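Trerkileck Shared Workshop
Build-a-Helper evening course
Handout 3: Pouring

Welcome back! Last session everyone got their arm to pick up a sponge and put it down in the same spot, and there was a fair bit of cheering for a sponge. Tonight we move on to my favourite job in the whole course, which is getting the arm to pick up a bottle and pour from it. Read the first two sections before you power anything up. The rest can sit beside you on the bench while you work.

What you need at your bench

Your arm, clamped and homed
One drink bottle, clear if you can find one, label left on
A wide jug or pitcher with a handle
A tray or a towel
Kitchen scale (shared, on the shelf under the drill press)
Your notebook with the joint settings from Handout 2
Masking tape and a marker

Fill bottles at the sink and carry them over with the cap on. Take the cap off once the bottle is in the gripper and the arm is holding still. Laptops go on the side trolley, never on the bench with the water. Power boards hang from the hooks.

Why pouring is such a good exercise

A sponge doesn't care how you hold it. A bottle does. When the arm tips it, the water runs to the neck end, the weight shifts, and the whole thing wants to twist in the fingers. Then as it empties it gets lighter, so the wrist that was sagging a touch at the start creeps back up. You get grip, balance, timing and aim all in one motion that takes a few seconds, and you can see straight away whether you got it right. I love it!

It is also a job that people at home would really like done for them. Two of the arms built in last year's course ended up in kitchens, and both get used for drinks more than anything else.

Part A: Choosing where to grip

The soft middle of a drink bottle squashes easily. Squeeze it too hard and water jumps out of the neck before you have tilted anything. Squeeze too gently and the bottle rolls. Start with the fingers open wider than the bottle, lower the gripper until the fingertips go past the far side of the body, then close in small steps.

Write down the finger setting when the bottle first stops moving under a light push. Add a couple of steps to that and write it down again. Those are your two limits, and you'll work between them all night.

Full bottles are stiffer than half-empty ones. Do your settings with the bottle partly full, capped, and check them again with less water in it. If the sides dent, back off.

Trinidad Acuña's tip from the April group: wrap one turn of masking tape around each finger, sticky side in. It takes the slip out of the plastic and peels off cleanly at the end.

Part B: Placing the jug

The mouth of the bottle moves as it tilts. It swings down and across, and the stream lands further out when the water is running fast than when it is down to a dribble. So the jug goes where the neck will be at full tilt, with some room on the outer side for the first rush.

Do a dry run first. Put an empty bottle in the gripper, tilt it slowly, stop when it is nearly lying on its side, and slide the jug in under the neck. Mark the jug's foot with tape on the bench. Bring the rim up close to the neck, but leave enough of a gap that the bottle can come back up without knocking it. Handle to the outside, please, so you can take the jug away without reaching under the arm.

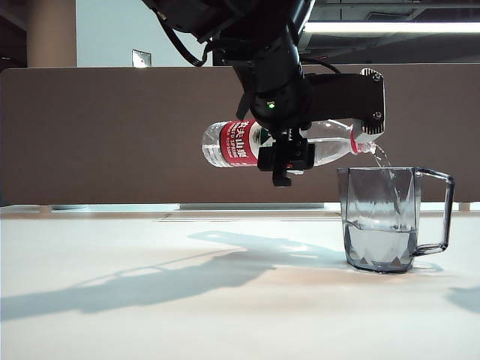 Photo: Maximiliano Gaete / Trerkileck Shared Workshop

Look at how far over the bottle has to go. It is nearly level, with the neck only a little lower than the base, and that is enough for a thin stream. Most people tilt far too much on their first try because that is what we do with our own hands. The two fingers have the bottle around its middle, from above, and the rim of the pitcher is just under the neck. The water drops a short way, bends slightly as it goes, and lands well inside the opening. Aim for a stream like that one.

Part C: Writing the pour

Your pour is five moves. Give each one its own line in the sequence file so you can change it without upsetting its neighbours.

1. Hold. The bottle is upright or close to it, gripped, cap off. Pause for a count of two.
2. Approach. Swing the neck over the jug, still well above the tilt where water starts to run.
3. Tip. Rotate the wrist slowly until the stream starts.
4. Stay. Keep the wrist where it is while the water runs.
5. Return. Bring the neck back up quickly, then swing away slowly.

Notice that the return is fast at first. A slow return lets the stream weaken until it clings to the neck and runs down the outside of the bottle, over the fingers and onto the bench. A quick lift at the start cuts it off. Once the neck is up, slow right down, or the water left in the bottle will slosh.

For the tip, set the wrist speed to 40 on the controller scale and leave it there until you have had three good pours in a row. The top of the scale is 400 and I can promise you will not enjoy it. One student (all right, it was me) typed an extra zero during the first course and washed the window.

Part D: Measuring what you poured

Put the jug on the scale and zero it. Run the sequence and read the weight. One gram of water is one millilitre, so there is no sum to do. Our target tonight is 79 millilitres, a silly number chosen so that you can't hit it by luck with a round setting.

If you are under, lengthen the stay. If you are over, shorten it. Leave the tilt alone while you do this! It is very tempting to fiddle with both at once, and then you won't know which one fixed it. Refill the bottle to the same tape line before every run. The flow depends on how much water is in there, and a bottle that starts lower will pour less in the same time.

A table in your notebook is plenty:

Run number
Starting level
Stay time
Weight in jug
Spills (none / drips / towel)

Part E: When it goes wrong

The bottle glugs and the stream jumps about. Air can't get in past the water. Tilt less. If the neck is completely full of water as it pours, you have gone too far over.

The bottle turns in the fingers. You are gripping too far from the balance point. Shift the grip a little toward the heavy end, or try the masking tape.

The stream starts in the right place and then walks back toward the bottle. That is normal as the flow drops. Move the jug in slightly, or finish the pour sooner.

The wrist shudders as it tips. Check the cables before you blame the motor. A cable that is too tight tugs on the joint as it turns. There should be a loose loop near every joint, enough that you can move the arm through its full swing by hand (power off) without anything pulling straight.

The arm misses the jug by the same amount every time. Good news, really – it is repeating itself properly and your jug is in the wrong place. Move the jug and re-tape.

The arm misses by a different amount every time. Less good. Go round the bench clamps first, then the screws on the wrist bracket. Maximiliano has the right hex keys and will trade them for a biscuit.

A note on brackets

Several of you have asked about the side bracket for the Vikum wrist, which some builds need and some don't. If you plan to add a small sensor or light later, fit the bracket now, while the wrist is easy to get at. The cut-down Verbruggen pattern is in the flat drawer, along with the drilled plates from the last group. Two screws will hold it. Snug them up by hand, run the arm through its swing, then tighten properly. Keep the bracket clear of the neck of the bottle at full tilt, as it sits right over it on most of our builds and there is less space than you'd think.

Safety for this session

Only one hand in the arm's reach at a time, and only when the arm is stopped.
The stop button stays within reach of the person who is not typing.
Wipe up drips when they happen, then check under the tray.
If water gets onto the arm itself, press stop, switch off at the board, and call me over. Do not power it back up to see if it's fine.
Plastic jugs are kinder to beginners. If you bring a glass one from home, put the towel under it.

For next time

Please bring your notebook with three runs written up, even if they were terrible. Terrible ones are useful and we'll put a few on the whiteboard. Have a go at pouring with something thicker too, such as cordial or cooking oil, if you have your arm at home and someone patient to share the kitchen with. You will find the stay time changes a great deal and the cut-off gets messier.

We will be starting on the two-container pour, where the arm sets down one bottle and picks up another, and the Sovelbridge group is coming across with their builds so we can compare. Their arms are shorter than ours and they mount them from the side, so expect some friendly arguing about which way is better.

Bench bookings are on the clipboard by the door. The room is open until 9 pm. Empty your jugs in the sink, hang the towels up, and leave the taped jug marks on your bench.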